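Peel-and-Stick Wallpaper on Work Surfaces, Shelves and Cabinet Linings

Bench and Home Notes, Tradomcombe

Self-adhesive wallpaper is sold for walls but is widely used to line cabinets, cover tired bench tops and brighten the inside of storage boxes. The film holds well if the surface is clean, dry and smooth. Most failures come from dust, grease or fresh paint.
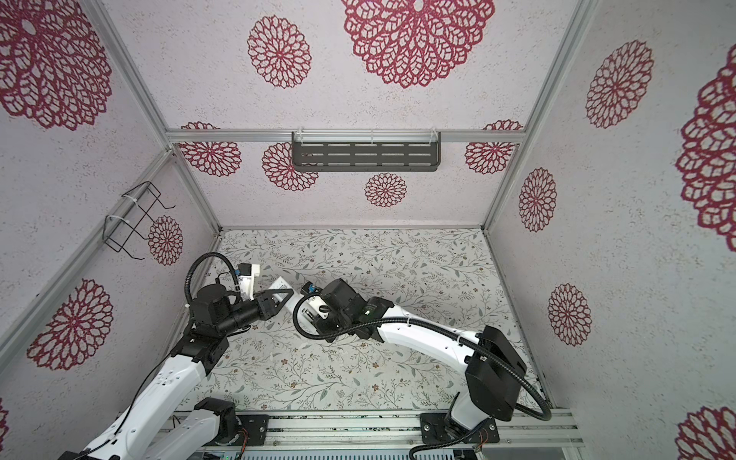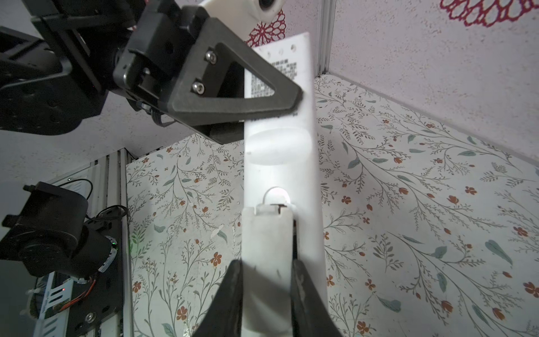

A reader's comment on the first version of these notes, from Jukport: I lined a pantry with the matte kind in January and every seam opened by spring. The shelf paint had been dry to the touch for a week. My guess is that a week was not enough, and I would like to see a longer wait given in the instructions.

The comment is correct and the waiting time has been changed. Allow latex paint 4 weeks before covering it. Paint that is dry to the touch can still give off moisture, which lifts the adhesive from behind.

Surface preparation

Wash with warm water and a little dish soap. Rinse with plain water, as soap film weakens the bond. Wipe greasy areas near a stove with rubbing alcohol and let them dry fully. Test the alcohol on a hidden spot first; it can soften some paints.

Fill screw holes and dents, then sand flush. Thin vinyl shows everything under it, including single grains of grit. Raw particleboard should be sealed with primer. Bare aluminum needs only degreasing.

Measuring and cutting

Measure each panel at both ends and in the middle. Cabinets are seldom square. Cut the film an inch oversize on every side and trim in place.

For large repeating prints, find the height of one repeat and add it to the length of every strip after the first. Small scattered prints waste less material and hide a poor seam better. If two patterns meet at a corner, let the wall piece run half an inch onto the floor panel and lay the floor piece over it.

Use a new snap-off blade and break off a segment after each long cut. A dull blade tears the film and leaves a white edge.

Application

Peel back two inches of liner and fix the top edge. Pull the liner down slowly with one hand and smooth with a felt-edged squeegee in the other, working from the center out. Do not stretch the film. Stretched vinyl shrinks back and opens the seams.

Overlap seams by 1/16 inch. Small bubbles can be pricked with a pin and pressed flat. Lift and relay anything larger than a coin.

At inside corners, do not wrap one sheet across the angle. Cut at the corner and start a new piece. At outside edges, warm the film with a hair dryer on low and press for half a minute.

Wear and coverage

The roll used for the Bielecka pantry covered nearly 87 square feet after trimming. On bench tops the film scratches quickly, so put a clear desk mat over any spot where tools are set down. Keep it away from toasters, kettles and soldering irons.

Removal

Warm one corner and pull back low and flat against the surface. Residue comes off with cooking oil left on for ten minutes, then dish soap. Old film that breaks into flakes should be heated in short sections and lifted with a plastic scraper.

Related notes: shelf edging, drawer liners, sealing particleboard.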